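Porta almofadada

Chamo de porta almofadada aquela folha dividida em painéis, com molduras em volta de cada um, que a gente vê em corredor de casa antiga e também em muito apartamento novo. Eu cresci abrindo e batendo portas assim (minha avó reclamava!) e só fui aprender o nome quando reformei a minha, com a ajuda do Teun Geerts, marceneiro de mão cheia.
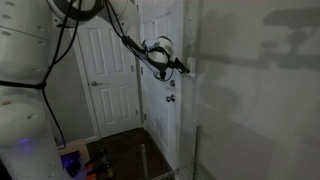
As almofadas nasceram para deixar a madeira maciça trabalhar sem empenar a folha inteira, e hoje muitas são só relevo prensado, pintado de branco. O modelo de seis painéis é o meu preferido: dois pequenos em cima, dois altos no meio e dois embaixo, como na porta branca do fundo, que leva maçaneta de alavanca. Já a porta mais próxima tem maçaneta redonda prateada e uma tranca, também redonda, um pouco mais acima. Eu gosto mais da alavanca, que dá para abrir com o cotovelo quando chego cheia de sacolas.

Para limpar, pincel seco nos cantos da moldura e depois um pano úmido.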